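**Week 7 notes – When the gripper squeezes too hard**
Put up 16/12/2018. Readings for January are at the bottom.

Okay, so last week I promised you a failure story, and this is a good one because it's mine. I lost most of an evening to it and I'd like you to lose less.

You'll remember the hand-held gripper from the demo: two hinged fingers, a pad on each tip, and a trigger that closes them through a linkage. The controller is a Koredden board and it logs finger position and motor current. The fault showed up on a capsule toy egg, the kind you get from a vending machine. I'd close on it, the log would say "grasp stable", and a moment later the egg would shoot out of the pads and off across the room. Then it would do the next 3 grasps perfectly well. Lovely.

My first guess was worn pads (everybody's first guess is worn pads). I swapped them and the egg still flew. My second guess was me, pulling the trigger crooked, so I got Tolera Feyisa to have a go. Same thing, further flight.
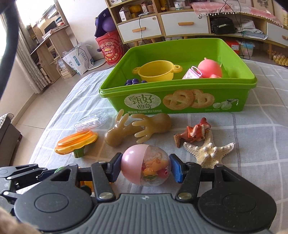
*Fig. 1. Both pads on the capsule, pink half to the left, clear half to the right.*

Think about what a flat pad does on a round thing. You've got a small contact patch on each side, and if the two patches aren't directly opposite each other, the squeeze has a bit of sideways push in it. Friction soaks that up to a point. Past that point, out she goes. So a slightly off-centre grip is fine at low force and hopeless at high force, and that was the clue I walked straight past.

When I finally read the log properly (please read the log properly, and please do it before you take anything apart) the current was still climbing after the fingers had stopped moving. The cutoff was meant to trip at a raw reading of 1594. It was tripping, too, but the firmware wanted 5 readings in a row over the line before it would act, and one noisy low reading set the count back to zero. On a quiet run it stopped in good time. On a noisy run it kept right on squeezing.

I'd added that filter myself, back when we had false trips on the Zallano rig. It was a sensible fix there – slower motor, softer pads – and I copied it over without a second thought.

**What I changed**

- The counter now drops by one on a low reading instead of going back to zero.
- There's a hard upper limit with no filter on it at all. If current touches it, the motor lets go.
- "Grasp stable" now needs position *and* current to be steady. Before, it only checked position.

**The safety bit, which I do mark**

A toy egg across the room is funny. A finger between those pads is a different afternoon. Any filter you put in front of a protective stop makes that stop slower, and you need to know the worst case, which in my old code had no upper bound. Keep your hands clear of the linkage as well, it has more pinch points than the pads do.

**For the tutorial**

Sketch the current against time for a quiet run and a noisy run, and mark where the old code and the new code would each stop. Then have a think about what my new counter does if the readings alternate high, low, high, low. (It's not great. Bring a better idea.)

**January reading:** the Karamanlidis handout on contact and friction, first half only, and the Mustance fault report. Skip the appendix unless you're keen.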